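Home | About | Meetings | Donate | Contact

This site uses cookies to remember your settings. Accept | Manage

WARRIER CLOTHING EXCHANGE
Minutes of the November meeting
Posted in November by the Exchange secretary

The meeting opened at 6:40 p.m. in the sorting room. Eleven members attended and two sent apologies. The minutes of the previous meeting were approved with one correction: the hanging rails were bought secondhand and were not donated.

1. Matters arising

The damaged shelf by the side door has been replaced. The new one is four inches shallower, so the large storage boxes now go on the bottom row only. The question of a second key for the supply closet was carried over again, as the locksmith has not sent a price.

2. Intake

Intake since the last meeting was 201 bags, compared with 64 in the same period last year. Most of the increase came from the Lerkon Street drop-off point, which was open on two extra mornings. Members on the early shift reported that bags were left outside before opening and that a few got rained on. It was agreed to put a sign on the door asking people to wait until 9 a.m. One member thought a sign would make no difference and asked for that to be recorded.

The Exchange now holds some 3,000 garments in all sizes. Adult tops make up the largest share and children's shoes the smallest. An appeal for children's shoes will go in the next newsletter.

3. Sorting and folding

There was a long discussion about folding. Sweatshirts and other thick tops have been going into the boxes in several different ways, and the stacks lean or fall when a box is opened. The afternoon shift folds in thirds with the sleeves behind. The morning shift folds in half and then rolls. Both shifts said their own way was faster.

After some debate it was agreed that thick tops will be folded in thirds, sleeves behind, hem up to the collar. Rolling is still fine for T-shirts and leggings. Each garment should be laid out on the table and smoothed before folding, as pieces pulled crumpled from a bag and folded straight away have been going out with creases set in.

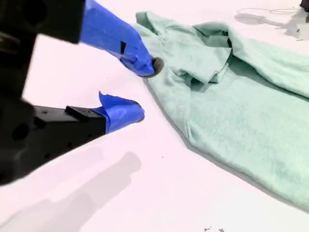 Fleece was raised as a separate point. It picks up lint from dark cotton and should be kept in its own pile until it has been checked. Pale fleece in particular should not share a table with black or navy items. The lint brushes are kept in the top drawer and need to go back there at the end of a shift. Three are missing at present.

Members also asked what to do with garments that have no size label. The current practice is to guess. It was agreed to measure across the chest with the garment flat and to use the chart on the wall, which will be reprinted in larger type. Items that fall between two sizes go in the larger one.

Pilling was discussed briefly. Light pilling is acceptable. Heavy pilling at the cuffs or under the arms sends a garment to the textile recycling bin.

4. Supplies

The Zomum storage boxes have held up well and the lids still fit. The Sevex labels have been peeling off in the colder end of the room. Members were split on whether to change labels or tie on card tags. A small pack of tags will be tried on the winter boxes first and reported on at the next meeting.

A budget of $200 was approved for the following: card tags and string, six lint brushes, two tape measures, and a replacement cover for the ironing board. Receipts go in the envelope in the office. Anything over the amount has to come back to a meeting.

5. Winter giveaway

Doors will open at 10 a.m. and close at 2 p.m. Coats and thick tops will be on the rails along the long wall, with folded items on the tables in size order. The limit of eight items per person stays as it was last winter, with no limit on socks and hats. A proposal to hand out numbered tickets at the door was voted down, five to four, with two abstaining.

Set-up starts at 4 p.m. the afternoon before. More people are needed for packing up, which ran very late last time. A sheet is on the notice board.

6. Any other business

The radio in the sorting room was described as too loud by some and too quiet by others. No action.

The heater by the sink has been making a clicking noise and is to be left off until it has been looked at.

Actions
Door sign for the drop-off point: early shift
Reprint size chart: secretary
Buy supplies as listed: afternoon shift
Chase locksmith: secretary
Shoe appeal for the newsletter: secretary

The meeting closed at 8:15 p.m.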